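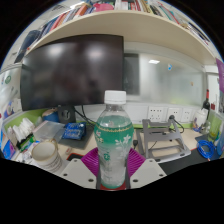
Ledano Daily Strip Kit, reviewed by Jolene Ashby
Posted 22/03/2024

I have drawn a small comic strip called Zekville for a local newsletter since college, mostly on copy paper with whatever pen was in the drawer. When the pen tips got too worn to use I bought the Ledano kit, partly out of laziness. It puts paper, pens, a lettering guide and a correction pen in one flat box, and I was tired of ordering them separately.

The box is plain cardboard with a tuck flap. Inside is a pad of 20 sheets of bristol, pre-printed with panel borders in light blue. You also get two ink pens (a fine and a medium), a brush pen, a clear plastic lettering guide, a white correction pen and a booklet by Ronaldo Leite on pacing a gag.

The paper is the best part. It is smooth, heavy enough to take an eraser, and ink sits where you put it. I went over the same shadow with the brush pen until it was solid black and the sheet did not pill or buckle. The blue borders drop out on my scanner with the threshold set low. If you scan in color you will have to remove them yourself, which takes a minute in any image editor.

Be aware that the borders assume you want equal panels in a single row. Zekville often opens with one long panel, so I just ignore the middle line and draw across it. That works, but I would have liked a few blank sheets in the pad. Sunday-style layouts are out of the question unless you turn the sheet over and rule your own.
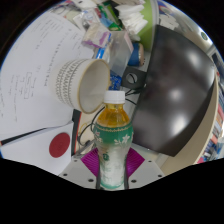 Plastic bottle with a white screw cap and a flowered label.

Pens next. The fine one is good for faces and lettering. It was waterproof once I left it alone for 10 minutes, and it smeared when I was impatient. The medium pen feels scratchy and I have stopped using it. I swapped in my old Bastos felt-tip for borders and the lines look cleaner. The brush pen is decent, a little stiff at the tip, so thick-to-thin lines take more pressure than I am used to. Someone coming from markers will probably like it more than someone coming from a real brush.

The lettering guide surprised me. I had always eyeballed my balloons, and you could tell. The guide has slots for text lines at a few heights, and you run a pencil along the slot. My lettering is now level, and I can see before inking whether the joke fits. The smallest slot is too small to read in newsprint. Use the one above it.

The correction pen is poor. It comes out in blobs, and ink on top of it turns gray. I sent the first batch of strips to Josué Brito, who lays out the newsletter, and he asked me why one character had a bump on his forehead. It was dried correction fluid showing up in the scan. I went back to cutting a patch from scrap paper and gluing it down. 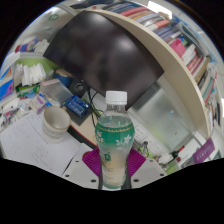
The booklet is short and better than I expected. Leite spends most of it on the beat before the punchline: when to leave a panel silent, when to repeat the same drawing with one small change. He redraws a strip of his own with the wordy version above and the trimmed version below, and the trimmed one is funnier. There is a section on selling your characters for mugs and shirts that feels tacked on. It tells you to keep your originals and read your contract, and then it ends.

How does it compare? The closest thing I have used is the Vernard set, which has nicer pens and thinner paper, and no guide at all. If you already own pens you like, the Vernard makes little sense. Lindalva Pimentel, who teaches the cartooning class at our library, uses the Vernard with her beginners and tells me they go through the paper fast. She borrowed two of my Ledano sheets to try and asked where to get the pad by itself.

You can get the pad by itself, as it happens. Ledano sells refills, and the refill is the same bristol with the same blue borders. The pens are sold separately too.

Good: the paper, the fine pen, the lettering guide, the booklet.
Not so good: the medium pen, the correction pen, no blank sheets.

I would buy the kit for someone starting a strip who has nothing on hand. For myself I will get the refill pad from now on — the guide should last for years — and keep using the felt-tip. I have a run of Zekville due in May and the first of those are already penciled on the Ledano sheets.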